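## 7. Running the open-day demonstration

Read this section the evening before your visitors arrive, with the hand powered up next to you if you can. The hand demo is the part of the Nenuda set-up that people talk about on the way home, and it takes very little to run well. You need one operator at the console and one host at the table. If you are short of people, drop the slide talk and keep the host!

The steps assume you have finished section 5 (mounting) and section 6 (finger calibration).

### 7.1 Before the doors open

1. Switch on the controller and let it idle for 60 minutes. The finger joints move more evenly after a good long idle, and you will see it in the grip.
2. Open the Dascombe panel on the console and load the profile `visitor_slow`. Leave `bench_fast` alone for the day.
3. Check that the port field reads 1509. If it shows anything else, the console is still talking to the simulator, and you can spend a long time waving at a hand that will never move.
4. Put a plate on the white tabletop, within reach of the hand, and place one small object on it. Keep spares in a box under the console.
5. Run the pick-and-hold routine three times with no one at the table.
6. Press the red stop on the console, confirm that the arm halts, then release it and home the arm again.

**Note:** Choose the object with some care. Bright and a bit odd works far better than a plain cube. Lobed shapes are lovely for this — the thumb has to find its own place against the side, and people lean in to watch it happen.

**Caution:** Nothing made of glass, nothing edible, and nothing a visitor has just taken out of a pocket.

### 7.2 Showing the grip

1. Invite the group to stand behind the floor tape. Seven people is the most that can see the fingers properly. Ask the rest to wait for the next turn.
2. Tell them what the hand is going to try to do. Keep it to a sentence.
3. Have the operator start the approach. Stay quiet while the arm comes down; the room usually goes quiet with you.
4. When the thumb meets the object, the operator presses **Hold**. The approach stops and the fingers keep their position until they are told otherwise.
5. Put the wrist camera view on the big screen and talk from that. From the floor tape, visitors mostly see the back of the hand. The wrist view gives them the thumb, the plate and the object from close in, along with the screws and hinges of the long finger.

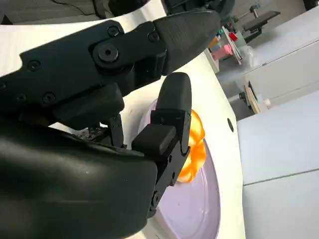 Marianna Śliwiński asked after her first turn as host whether the hold could be made longer, as her group was still asking questions when the fingers let go. It can. Set **Hold time** in the Dascombe panel to anything up to 900 seconds. We leave ours at the maximum now and end the hold by hand.

6. Take questions during the hold. The ones you will hear most are how hard it squeezes, what happens if it drops something, and whether it could pick up an egg. (Try the egg on your own time. It's great fun and very messy.)
7. Press **Release**, wait for the fingers to open fully, and send the arm home before the next group steps up.

**Note:** Let the failures run. If the object slips, say so out loud, reset and go again. At the Neltatmont open day in January the hand missed on its first two tries in front of a full group, and the third got a cheer you could hear down the hall.

### 7.3 Letting a visitor drive

This is optional, and well worth the bother.

1. Switch the console to **Guided**. The visitor gets the two sliders (thumb and finger) and nothing else.
2. Seat the visitor at the console with the operator beside them, one hand near the red stop.
3. Let them close the thumb slowly until the contact light comes on.
4. Give each visitor one try, or two if the line is short.

**Caution:** Hands stay off the tabletop in Guided mode, including the host's. To move the plate, press the red stop first.

### 7.4 If something goes wrong

- *Fingers twitch during a hold.* Lower **Grip gain** by one notch. If they keep twitching, end the turn and repeat the finger calibration in section 6.
- *Wrist view freezes.* Close the viewer window and open it again. The arm is not affected and the hold continues.
- *Object slides away from the thumb.* Wipe the plate, then put the object back a little closer to the rim.
- *Arm will not home.* Check the red stop. It is almost always the red stop.

### 7.5 Closing down

1. Send the arm home and load `bench_fast` again for whoever is in next.
2. Save the session log under the host's name. Logs go to Thu Kiều, and questions on the Kovačević mount to Etornam Kyei.
3. Power off the controller last.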